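Does adding episodes from a second person help, or just more episodes?

Posted in Robot Learning > Data and Training

Yaqin Song
I'm trying to reproduce the hand-held gripper result from the Nerivbridge write-up at a much smaller scale. The task is putting a cloth over a horizontal bar using two grippers. I have 568 episodes, all recorded by me at the same table over 3 weeks, and I train one policy on all of them. No robot is used for the recording, just the two grippers.

The policy does fine when the cloth starts near the middle of the table. When it starts close to a corner, the left arm goes to the right place and then closes too early. I ran 100 trials on the arms and 41 failed, nearly all of them that way.

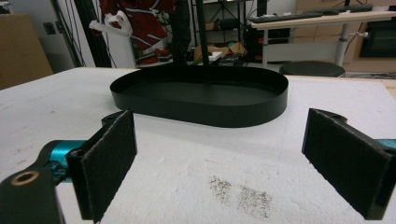 I kept the bar and the tray in one fixed position for every episode, which I now think was a mistake. The write-up says their success rate went up when they mixed operators, but they also changed the table height in the same round, so I can't tell which one did it. Before I ask a labmate to give up a Monday for this, is there any evidence that the second person matters by itself?

Medeiros
More data is always better. Just record more.

Kylie Hapeta
I ran nearly this comparison in July, so I can give you numbers, with the warning that it was one task and one lab.

We took a base set from one operator and added 109 episodes in two ways. In the first set the same operator did all of them. In the second, a new operator did all of them, same table, same start positions drawn from the same list. Then we trained from scratch on each and tested on the same 100 starts. The new operator set had 9 fewer failures. With one training seed each, I would not call that a firm result.

What did make a clear difference was the list of start positions. Our first operator had been dropping the cloth wherever it was handy – mostly in the middle – and had no idea. Plot your own starts before you do anything else. If the corners are thin, that explains your early closing better than who was holding the grippers.

I would also check the lag between your finger width reading and the video. Ours was off by 3 video samples, and the policy learned to close early because of it. Record yourself opening and closing on something rigid, line up the two signals, and shift one until they match. We used the Trustine alignment script, but a spreadsheet will do it.

If you still want to test the operator question, keep the starts fixed and train at least 3 seeds per set. Move the bar in a separate round.
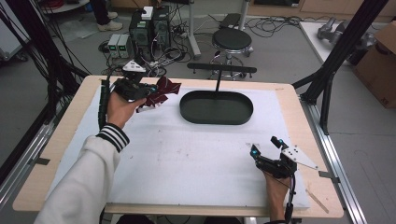

Bidia disagrees with part of this and thinks holding the starts fixed hides the effect. A second person picks up the cloth by a different edge, comes in at a different angle and recovers from a bad grasp in their own way, and most of that only shows when they are allowed to set up the table themselves. Bidia's suggestion is to let the new operator choose the starts for half of the added episodes and report the two halves separately.

Yaqin Song
Thanks. I plotted the starts last night and the two corners on the left are almost empty. I'll fill those in first, check the lag, and retrain before asking anyone else to record. I'll post the failure counts when I have all 3 seeds.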